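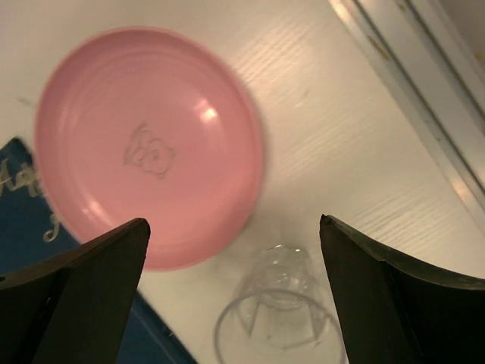
Wrist view, table task. Pink plate, clear cup, and a blue book that is partly under the plate.

Gallery: Teaching an Arm to Clear a Table
Brolport Shared Workshop, posted Wednesday, November 3, 2021

Since September we have spent our evenings moving crockery back and forth across a white table so that a computer can form an opinion about it. The project is called Santoso. The plan is simple enough to fit on a sticky note, where it still lives: a person steers the arm through a small household chore, the cameras and joint angles get recorded, and when there are enough recordings we train a policy on them and find out what it picked up besides our bad habits.

This page collects the view from the wrist, with the notes that belong to it. Visitors tend to ask for the view from across the room, where the arm looks quite dignified. The wrist is where the learning happens, and from there the world is two dark fingers and whatever has the misfortune to be between them.

About the plate
Solid pink with a little grey flower on it, a touch left of the middle. It has a raised lip, and we are very grateful for the lip. Fikri Chin chose it over a flat slate tile that looked wonderful and could not be picked up by man or machine. The bright spot on the upper right is glare. We used to throw out episodes with glare in them, until Fikri pointed out that kitchens have lights.

About the cup
Clear, on a white table. Go ahead and find the sides. The early policy couldn't either, and would close its fingers with great confidence on a piece of air next door. Our colleagues at Prudville suggested switching to a coloured cup. We thanked them and kept the clear one, partly on principle and partly out of stubbornness, which in this workshop share a budget line.

About the book
Dark blue, pale lettering in a handwritten style, starting with what looks like a capital A. The plate is sitting on the rest. Overlap is the whole point of this arrangement. A plate flat on a table is one problem and a plate with its edge up on a book is another, and the arm has to be shown both before it will stop treating the second as a personal insult.

About the fingers
Yes, they take up that much room. The left one hides a good part of the book and a bit of the plate. New operators ask if we could move the camera back so the fingers aren't in the way. We did that for a week. The model could then see everything except the one place where contact was going to occur.

How an evening goes
One person drives, one resets the table. Driving is the job everyone wants and resetting is the job that decides if the data is any good. A tired resetter puts the plate in the same spot every time, and you end up with a machine that is brilliant at that spot. Our reset sheet has 35 starting layouts on it, to be drawn at random. Layout 21 has been crossed out in pen and we would all prefer not to discuss it.

A good session gives us 47 usable episodes. A bad one gives us 10 and an argument. Usable means the operator finished the task, didn't stop halfway to scratch their nose, and labelled it before going home. Fumbles stay in if the operator recovered from them. A grab that slips and gets a second try is worth more to us than a perfect one, a policy we adopted shortly after looking at how many perfect ones we had.

What the operators have learned
Go slower than you think. Then speed up a little, since the model will copy your hesitation as faithfully as everything else and spend four seconds hovering over a cup like someone at a buffet.
Don't line the plate up with the table edge. You will want to. Everybody wants to.
If you're bored, swap with the resetter.
Write the label as if someone else has to read it. "Plate thing, ok" is still in the set from our first night, and Fikri reads it aloud to newcomers.

Still to do
Night lighting, a second table at Betport with a darker top, and more left-handed operators. Cutlery has been proposed again. It has been put on the list, near the bottom, under forks (see cutlery).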